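Renting at Rastmont Towers – do I pick a floor now?

Concetta Fiore
I'm so excited – my application for a one-bedroom went through! Unit 121, or wait for something higher?
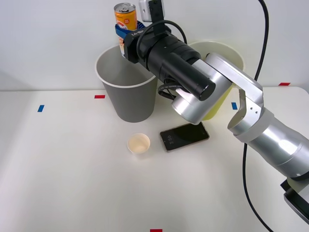 It's $30 a month more per floor.

Kagiso Steyn
Take it! I've been on 2 for years and love skipping the elevator.

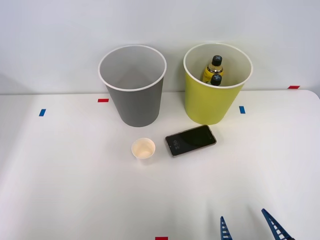

Ask for the courtyard side, it's so much quieter.

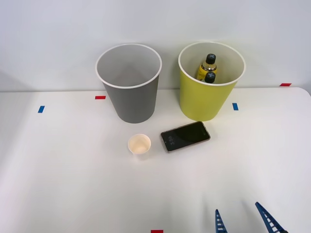 Two bins, side by side

Lindiwe Motaung
Congrats!! Get the $400 deposit terms in writing first.
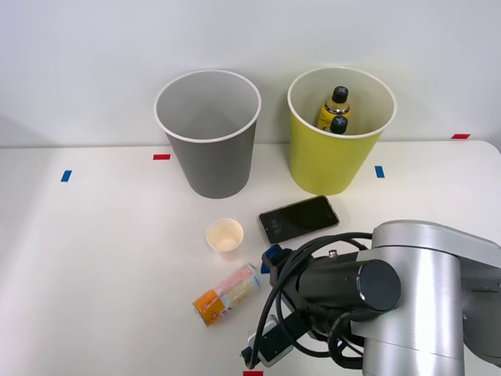
Parking is a separate form, by the way.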